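How Do You Shop for a Robot?

By Marichka Melnychuk, for the young readers' pages of the Ronddale Workshop

When your family needs a new bicycle, somebody looks at the price. Then somebody remembers the helmet, the lock and the pump. Buying a robot is very similar. The price of the robot is only the first number on the list.

At our workshop in Ronddale we have to plan every robot we buy. A plan for spending money is called a budget. I will explain how we make one.

First question: what is the job?

We do not begin with the catalog. We begin with a sentence. For one of our plans, Nasrin Soltani wrote this sentence on the board: "Pick up soft things and put them on a shelf."

It is a short sentence, but it tells us a lot. Soft things are light, so the robot does not have to be strong. A shelf can be low, so the arm must bend well and reach under things. If the sentence said "lift car tires," we would look for a very different robot, and it would cost much more.

Second question: one arm or two?

Try to close a jar with one hand. It is possible, but you will need your knees or a table edge to help. Two arms can share the work. One can hold while the other one moves. But two arms also mean two grippers, more cables and more time to set everything up. A gripper is the robot's hand, and very often it has only two fingers.
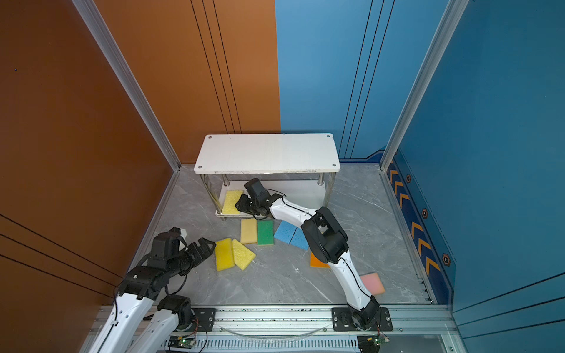 Two robot arms, a small shelf and plenty of sponges to practice on.

A sponge is a good thing to buy for a robot. It costs very little, it comes in many colors, and if the gripper squeezes too hard, the sponge does not break. Toshio Hamada, who does our shopping, likes to put sponges on the list early. He says it is nice to have one line which does not frighten anybody.

Third question: what else does the robot need?

This is the part that people forget. A robot arm must stand on something that does not shake, so we plan for a strong metal rail. It needs walls or a frame, so that its working place stays the same every day. It needs wires, small electronic boards and a computer.

Here is a budget for a pretend robot corner. We count it in tokens, so you can do the adding yourself.

Two arms with grippers: 2,400 tokens
Frame, walls and rail: 700 tokens
Computer and cables: 519 tokens
Shelf and sponges: 90 tokens
Total: 3,709 tokens

Look at the second line again. The frame, walls and rail take 700 tokens, and they do not even move!

Fourth question: what happens later?

Things wear out. Finger pads get smooth and cables get tired from bending. Careful buyers keep some money for spare parts – and they also ask how long a new part takes to arrive. Heledd Jarman once waited seven weeks for one small motor. Now she asks about delivery before she asks about color.

Try it at home

Choose a job for your own robot, for example feeding a cat or sorting socks. Write it in one sentence. Then make a list of everything the robot would need, and give each thing a price in tokens. Show your list to a friend and ask what is missing – there is usually something.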